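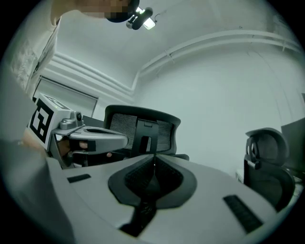

Office chairs, one mesh-backed, in the white room, with a white desk and dark monitor to the right.

Workspace Gallery: Chairs and Desks

The Mahlangu Building provides shared desk space for the staff of Dakemov and for visiting project teams. This page presents the smaller of the two rooms on the upper floor, which was refurnished in June under the direction of Nosipho Motaung, Facilities Manager. It is intended for staff who have not yet worked in the room and for departments considering similar furniture for their own areas.

The room was previously used for printed records. When the records moved to the ground floor, the shelving was taken out, the walls were repainted and new power outlets were fitted. The work took about five weeks and was completed within the budget set for the year.

Seating

The chairs were selected after a trial in which staff from three departments used sample models at their own desks and returned a short comment form. Most comments concerned back support and the heat of padded chairs in the afternoon. A mesh backrest was therefore made a requirement for the main order - padded models remain available on request. Chairs with a headrest were also ordered for staff who spend long periods at a screen.

Chairs should be returned to the desk at the end of each working period, with the seat facing in. Height and tilt may be adjusted freely. Staff are asked not to remove headrests or exchange parts between chairs. Any fault with a caster, lever or backrest should be reported to Pieter Molefe at the facilities desk, who will arrange a replacement.

Desks and Equipment

The desks were supplied by Droltis and assembled on site. White was chosen to match the walls and to make the most of the available light. Monitors belong to the room and stay on the desks. Tablets may be signed out from the facilities desk between 8:30 a.m. and 4:00 p.m. and should be returned in their cases.

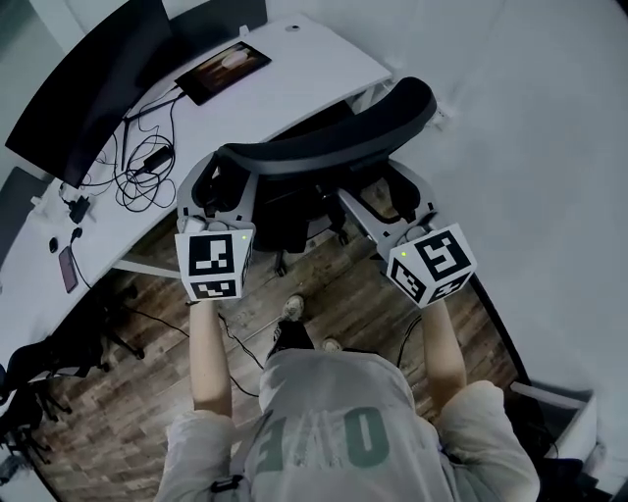 A black chair on casters at the curved white desk, with the monitor, a tablet in a dark case, and power cables on the desk surface.

Cable arrangements are the subject of continuing work. Saron Tufa is preparing a plan for the room that will place power adapters below the desk surface and label each cable at both ends. Until the plan is in place, users are asked to keep cables away from the floor area where chairs are moved, and to leave adapters connected when they finish.

The floor is swept each evening and cleaned with a damp mop twice a month. Chairs should not be stacked or turned over for cleaning. Food is not permitted at the desks. Drinks in closed containers are allowed.

Booking and Inquiries

Desks are booked by the half day through the Flillent calendar. Departments that need the whole room should write to Normand Caron at least two weeks in advance, stating the number of seats required and any furniture to be moved. Furniture that has been moved must be put back before the booking ends.

Comments on the chairs are still being collected and may be left at the facilities desk or sent to Ayanda Mtshali, who maintains this gallery. Pages for the larger room and the reception area will be added when furnishing there is complete.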